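Why Do Cutting Boards Have a Hole in Them?
Kitchen Stuff Explained, 1/13/19

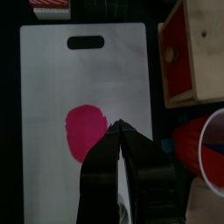 A white board with a handle slot near the top. The pink patch is a mystery. Paint? Marker? Something squashed?

OK so. Cutting boards. Most kitchens have one, maybe two, maybe a whole stack leaning behind the toaster. Flat. Boring. Or are they?

First, the hole. It's called a handle slot. Look how it's wide and not very tall, with round ends. Know what else is that shape? Your four fingers, side by side! Hold your hand out flat and look. See? Fingers go through, thumb stays on the front, and now you can carry the board without dropping it on your toe. Big boards are slippery and kind of floppy to hold by the edges. The slot fixes that.

It's good for hanging, too. Stick the slot over a hook and the board drips dry all by itself. A board that lies flat on a wet counter stays wet underneath. Yuck. Germs love wet.

Now the corners. Rounded! Sharp corners poke people and they chip when you drop them. Round ones are easier to wipe as well. Run your finger around the edge of a board at home (a clean one please) and feel how it goes.

So why even have a board? Why not just chop on the counter?

Two big reasons. Counters get scratched. And knives get dull. If you cut on something really hard, like stone or glass, the thin edge of the knife bends over or gets tiny chips in it. A dull knife is a bad knife becuase it slips. Wood and plastic are softer than the knife, so the board gets the scratches and the knife stays sharp. Thanks, board.

About those scratches. Get an old plastic board and tip it under a lamp. Lines everywhere! Food can hide down in there. A few thin lines, fine, scrub them. Deep grooves you can catch a fingernail in? Time for a new board. Ask a grown-up to check.

What about stains? White boards show everything. That's good and bad. Good: you can see where you missed a spot. Bad: beets. Beet juice is super pink and it gets on the board, the towel, your hands, the cat. Berries do it. Carrots leave orange. Turmeric, which is a yellow spice, is the worst of all and might never come out.

Why do some foods stain? They have pigments in them. A pigment is a thing that gives color. Pigments get down into the little scratches and stay put. So an old scratchy board stains way faster than a smooth new one.

TRY IT
You need: an old white plastic board that no one wants for food anymore, a slice of cooked beet, a timer, dish soap, a grown-up.
Put the beet on a smooth part. Wait 2 minutes. Wipe it off with a damp cloth.
Now put it on a scratchy part. Same wait. Wipe.
Which one left more pink? Write it down or draw it.
Then leave a slice on for 40 minutes and see what happens. Wash the board with soap after. Is it all gone?

Colors! In big restaurant kitchens boards often come in diferent colors. One color for raw meat, another for veggies, and so on. That way chicken juice never gets near the salad. The colors aren't the same everywhere, so a cook has to learn the chart on the wall. At home you can just use two boards. One raw meat, one everything else. Mark the handle end so you remember.

WASHING UP
Hot soapy water. Scrub both sides, even the side you didn't use. Poke the cloth through the handle slot, crumbs get stuck in there. Rinse. Stand it up to dry. Some plastic boards can go in the dishwasher but wood ones shouldn't, the heat and water make them crack and warp. Warp means bend out of shape.

Does your board slide around? Put a damp dish towel under it. Doesn't move a bit. Cooks do this all the time.

WORDS TO KNOW
Slot: a long thin opening.
Pigment: what gives something its color.
Groove: a long cut or dent.
Dull: not sharp.

Next time: why do forks have gaps? Ellery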